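Open Day at the Sepp Simulation Lab

Sepp holds one open day a year at its Kivville office, on a Saturday in April. I went this time because my company is thinking about training a robot arm for our packing room, and Sepp does most of that work on screen before any hardware is bought.

Admission was free, but you had to sign up. The organizers told us they had 80 places for the morning. The tour was led by Hanna Tymoshchuk, who builds the virtual rooms the arms practice in. 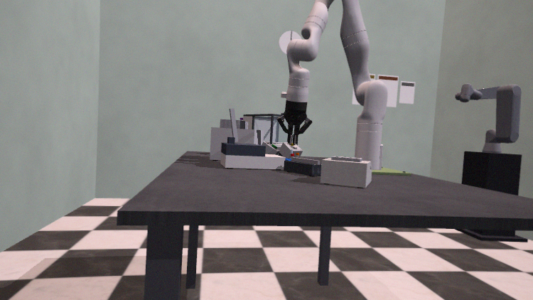 We wanted to know how much of our own room would need to be modeled. Hanna said less than most customers expect. Her room has a black and white checkerboard floor, pale green walls and papers pinned up behind the arm, and she can swap any of that between runs. The table and the things on it take longer. Each object needs a weight and a surface that behave properly when the gripper closes. She said a new object usually takes her 2 days.

One man from Ullow asked whether an arm trained this way works on a real table. She said not always, and that they test on hardware at the Todano site before handing anything over.
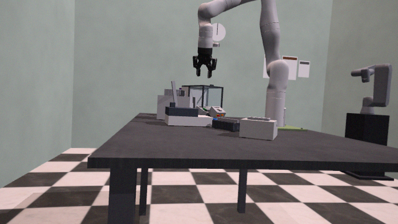
A normal job gets 500 practice runs to start with, and someone looks through the failed ones by hand. That was the part I found most useful, as we had assumed it was all automatic.

The session lasted 46 minutes, with coffee after. Parking is behind the building and fills up early. I left with a price sheet and a form asking for the measurements of our packing table, which I still have to fill in.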